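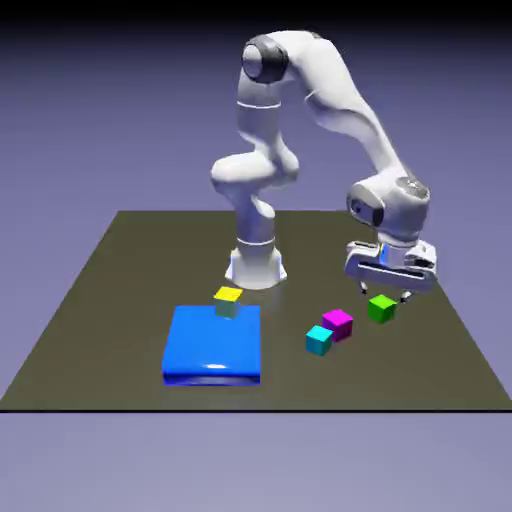
One reader of our last call asked why a group working on robot learning would pay people to sit and watch cubes being moved, when the software already knows where every cube is. The software does know the positions. What it lacks is a person's opinion of which of two attempts was the better one, and that is the work we are hiring for.

Brornent is looking for paid participants for the second round of the Plorna study. The study is about preference feedback in robot manipulation, meaning that people compare short clips of a simulated arm and the comparisons are used to train the arm's control policy. No background in robotics, programming or gaming is needed. We do ask that you have not taken part in the first round.

What the first round found

In the first round, participants compared pairs of clips from a sorting task. The task has four small cubes in different colors and a blue block, and the policy is scored on getting cubes onto the block. We collected 2,589 usable comparisons. A policy trained with those comparisons was tested against one trained only on the simulator's own score, with the same starting positions for both.

The two policies finished the task at a similar rate. The difference was in how they moved. The policy trained with human comparisons made fewer corrections above a cube before closing the fingers, and it pushed neighboring cubes less often. The largest gap was on layouts where the cubes start close together.

We do not yet know how much of this comes from the comparisons themselves and how much from the choice of clips. In the first round, clips were paired at random. In the second round, half of the pairs will be picked by a method we call Modise, which looks for pairs the current model is unsure about. The other half will stay random, so that the two can be set against each other. You will not be told which kind of pair you are looking at.

What you will do

You will work through pairs of clips in a web browser. Both clips in a pair start from the same layout. For each pair you choose the left clip, the right clip or "no clear difference." You can replay either clip before you answer. After some pairs you will be asked to type a sentence on what made you decide. Spelling and grammar do not matter.

There is no correct answer key. We do repeat some pairs later in the session, in order to measure how steady people's choices are. Please do not try to remember what you picked the first time.

A session lasts 2 hours, with a break in the middle. Each participant is asked to complete 4 sessions, and no more than one in a day. Sessions can be done from home or at our lab in the Dandside building, where desks and computers are provided.

Who can apply

You must be 18 or older and able to read instructions in English. You need normal or corrected vision. Color matters in this task, so there is a short color vision check before the first session. If you do not pass it, you will still be paid for the time the check took.

To work from home you need a laptop or desktop computer with a steady internet connection. Phones and tablets do not work with the comparison page – the clips end up too small to judge.

Employees of Brornent and members of their households cannot take part.

Pay

Participants who complete all sessions receive $800. If you stop early, you are paid an equal share for each session you finished. Payment is by bank transfer or check after your last session. Travel to Dandside is not covered.

Your data

We store your choices, your typed comments, the time taken for each answer and the number of replays. We do not record your screen, face or voice. Your name and payment details are kept apart from the study data, and the comparisons will be released with the paper under participant numbers only. Typed comments are checked for personal details before release. You may withdraw at any point, and you may ask for your comparisons to be deleted up until the data set is published.

How to apply

Fill out the participant form on the Plorna project page. It asks for your age range, your computer setup, whether you prefer home or lab sessions, and the times of day you are free. Lab sessions start at 9 a.m. and 1 p.m.; home sessions can start at any hour. Applications close at the end of March, or earlier if all places are filled.

People selected for the study will get a consent form and a link to a practice set. The practice set is short and its answers are not used in the analysis. Questions about the study can be sent through the contact box at the bottom of the form – please put "Plorna round 2" in the first line.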